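Stinport lab bench kit: anyone bought the two-arm version?

Forum: Bench automation > Kits and retrofits

gertraud_k
Hello all. I teach chemistry at a small college and we have a bit of money to spend before December. I am looking at the Stinport kit, the one with the arms, the wrist cameras and the aluminium frame. I saw it at the trade fair and took one still from the wrist camera view, with the glassware out.
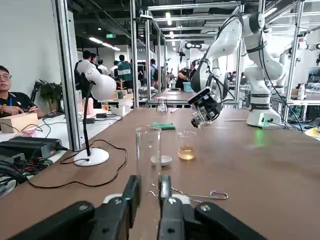

The price I was quoted is 3041 per arm, with the fingers and the software for one year. The frame is extra. My question is whether the standard fingers are good enough for glass, or if I should order the soft ones from Flirkska at 519 a pair. I would use it for pouring, moving dishes and perhaps holding tongs. Please excuse my English.

lalit.dubey
Your English is fine. We have had one arm for six months. For beakers the standard fingers are okay if you set the force low. For anything tall and narrow I don't trust them. Look at the graduated cylinder in your picture and then at those flat black plates. We broke two cylinders in the first week and then bought the Flirkska pads.

r_wyss
I don't agree with Lalit. We use the standard fingers every day with cylinders and the breakage was all in the teaching phase, when students were driving. Put a strip of silicone on the inside and save your 519.

lalit.dubey
Which silicone? Ours peeled off when it came near ethanol.

r_wyss
Self-fusing tape, the kind plumbers use. We change it every 15 runs or so. It is not beautiful.

lien_p
The thing I would ask Stinport about is the crucible tongs. Thin wire lying flat on the table is very hard to pick up with wide fingers. In our lab we made a small rest that lifts the handle, and after that it went well. Did you see them pick up the tongs at the fair, Gertraud?

gertraud_k
No, I had to leave for my train. I have written to them and asked for a video. Liên, would you share the drawing of the rest?

lien_p
Yes, I will send it tonight. It is a very simple part.

domenica.r
Second topic, the lighting. With a white dome lamp like the one on that table you get reflections on clear glass and the camera loses the rim. Schnyder sells a diffuse panel which clamps to the frame posts. I find it expensive but it solved the problem for us. Also keep the lamp cable off the work area, please. Our arm caught one.

r_wyss
Baking paper over the lamp did the same job here. LED only of course.

domenica.r
For a demonstration, maybe. I would not put this in front of a safety inspector.

gertraud_k
Thank you, everybody. I will ask for one arm with the standard fingers, and a price for the second arm later. Does anyone know if Plenden still does the installation? The quote only says "partner".

lalit.dubey
They did ours. Two visits, and the second one was to fix the calibration from the first. Ask for the calibration sheet before you sign.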